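Ticket 608 – Sim cell does not follow handle-grasp rule set
Project: Kombo / manipulation scenes
Component: Bukia rule checker
Opened: 7/19/22
Severity: medium
Status: fixed, one item open

Problem

The checker passes episodes that the Hukuron review rejects. Both claim to apply the same house rules for grasping a handle on a fixed box. Out of 300 episodes in the batch, 120 got a pass from the checker and a fail from review. Nearly all of them fail on rule 7, which covers the approach.

Rule 7 as written: "The gripper shall stop above the handle with fingers open and clear before the final move." The checker reads this as a finger opening value only. Review reads it as opening plus position. An episode with the fingers open but already level with the handle gets a pass from one and a fail from the other.

Steps to reproduce

1. Load the Kombo box scene with default lighting.
2. Run the approach and pause at the hold point.
3. Export the checker result and a render from the same time step.
4. Compare against the review sheet.

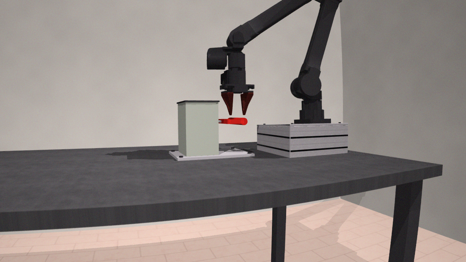

Rule 7 needs a stated clearance in the vertical direction, measured from fingertip to the top of the handle. The current text leaves that to the reader. A hold with the fingers open and the tips just above the red handle meets both readings, so it was used as the reference pose for the tests below. The checker should report the clearance as its own value and stop folding it into the finger opening result.

Log

Entry 1. Confirmed that the checker never queries handle position. It reads the two finger joints and nothing else. The position query existed in an earlier Ninine build and was dropped when the scene format changed.

Entry 2. Restored the query. Results got worse. The handle origin is at its mounting point on the box, and the clearance was being measured to the origin and not to the surface of the part.

Entry 3. Switched to surface distance using the collision mesh. Results now agree with review when the arm is at the reference pose.

Entry 4. Re-ran with a second viewpoint. Review had asked for this because one side view is poor evidence of clearance. A finger can look clear of a part and be in line with it along the camera axis.

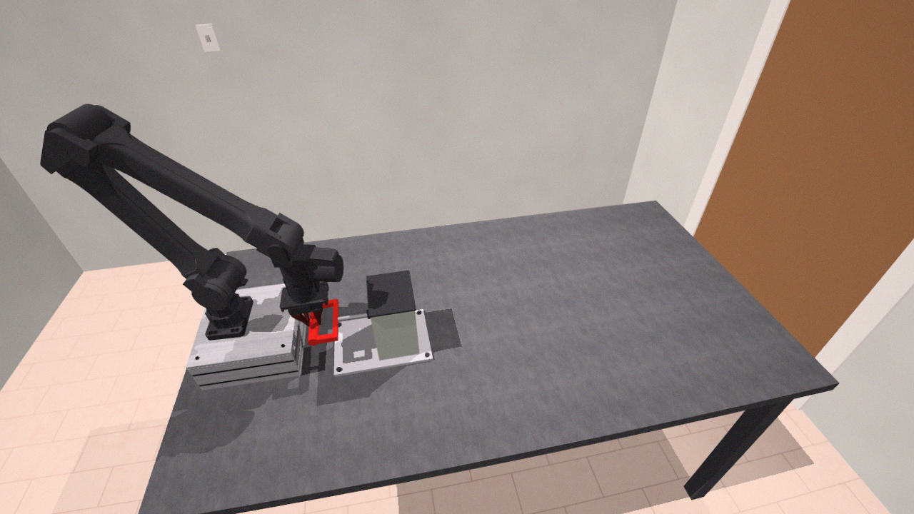
The practice going forward is two views per reviewed step, taken from clearly different directions, both rendered from the same state. If the views disagree, the numeric clearance decides. Reviewers should not estimate distance from shadows – shadow settings differ between presets and have no bearing on contact.

Entry 5. Checked rule 8 (contact) while the scene was open. Rule 8 requires both fingertips to report contact before a grasp counts as held. The checker accepted one. Changed to both.

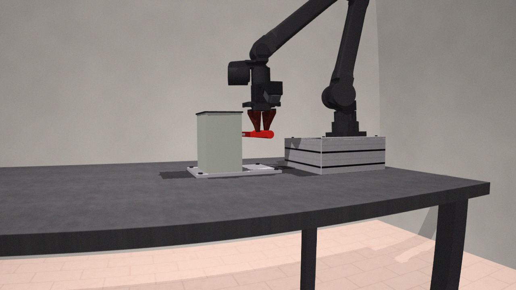
Fingertips at the top of the red part, held beside the green box.

Entry 6. A render is not accepted as proof of contact under rule 8. Attach the contact report for each finger with the picture. Tickets that carry a picture only will be sent back.

Resolution

Rule 7 is split into 7a (finger opening) and 7b (vertical clearance to the part surface). Rule 8 text is unchanged, checker corrected. The batch has been re-run and the mismatches on rule 7 are gone.

Open item

No minimum value has been agreed for 7b. The checker logs the clearance but does not fail on it. Review is to supply a number in August – until then, treat 7b as report only.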